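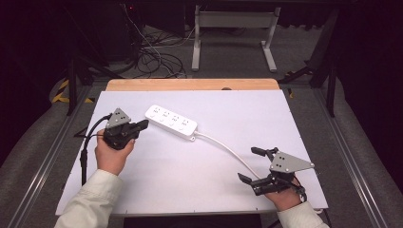

Thursday, February 25, 2021

Lemon set pudding, batch 8. Still trying to get a cup that holds a clean spoon line without gelatin, because the Plotenholm order says no gelatin and Brigitta says the customer means it this time.

Where we were: batch 7 tasted great and poured like paint. Bogdan called it a sauce and ate two cups of it, so I have it down as a partial success.

Base for today, one test pot:
whole milk, 500 g
heavy cream, 200 g
sugar, 110 g
cornstarch, 40 g (was 32 g)
egg yolks, 5
salt, a good pinch
lemon zest, 2 lemons
lemon juice, 60 g, held back

Zest went into the milk cold and came up with it slowly. I strained it out before the starch went in. Last week I left it in, and Liên said it was like eating a lemon that hadn't shaved.

Starch and sugar whisked together dry, then the yolks, then a splash of cold milk to loosen. Hot milk in by the ladle. Back on the heat, stirring the whole time, until it bubbled in the middle and not just around the rim. Held it there for a full minute on the timer. I am now fairly sure that batch 7 failed right at this step. My note for that day reads "thickened nicely, took it off," and I think I took it off the second it looked like pudding. Yolks have something in them that eats starch if you don't get them hot enough, and it works overnight while you sleep. So you go home with a pudding and come in to a beverage.

Juice went in off the heat, in three goes. Then 30 g cold butter. Plastic wrap right on the surface for half the cups, and the other half left bare, since Brahim swears the skin is the best part and I promised him a fair trial.

Into the walk-in at 10:15.

Checked at 11:15. Edges set, centers loose.
Checked at 12:45. Set all the way through. Spoon line holds, slumps a little after a minute.
Checked at 2:30. No real change. Holds on a tilted plate, which 7 did not do, as my left shoe can confirm.

Tasting, four of us standing up by the sink:

Liên: good lemon up front, a bit chalky at the end. Thinks 40 g is too much starch and would go 36.
Bogdan: likes it. Bogdan has liked everything since batch 2, including the one with the salt mistake. Need a tougher taster or a meaner Bogdan.
Brahim: skin cups better. Described the skin as "a reward." Outvoted.
Me: chalky, yes. Also a little flat. The juice wants to be 70 g, but more acid will thin it, and then I'm back to cleaning my shoe.

Things I want to know before batch 9:

Does 36 g of starch hold with 70 g of juice, or do I have to pick one? Run them as two small pots side by side, same milk, same yolks, same pan if I can find its twin. Somebody has the twin. It has a dent near the handle.

Whether the chalk is from the starch at all. It could be that I didn't whisk out the lumps well enough before the yolks went in. Sift it next time and see. Cheap test, should have done it in batch 3.

Cream cheese. Parvaneh keeps suggesting 100 g of it beaten in at the end for body. I keep saying that makes it a cheesecake. She keeps saying that people like cheesecake. I have no good answer to this and am writing it down so that I look open-minded. Soften it first if we do try it -- the cold stuff left little white specks in the July version, and they looked like a mistake because they were one.

Topping: whipped cream with a spoonful of powdered sugar, soft peaks, put on the day it's served. Piped some on two cups at noon to see how it travels. By 2:30 there was a small puddle under each. Crumbs on top went soft even sooner. Both go in separate tubs for delivery, and Plotenholm can put them together at their end. Brigitta will have to tell them this, as she is good on the phone and I get defensive.

Left overnight: three wrapped, three bare, bottom shelf at the back, labeled with the batch number and DO NOT EAT. Batch 6 was also labeled DO NOT EAT. Added Bogdan's name to the label this time.

To buy: lemons, a dozen at least. Unsalted butter. More of the 4 oz cups, the short ones. Tape that sticks in the cold.

Look at them first thing tomorrow before stirring, poking or letting anybody near with a spoon. If there's water on top of the bare ones I'm closing the skin question for good.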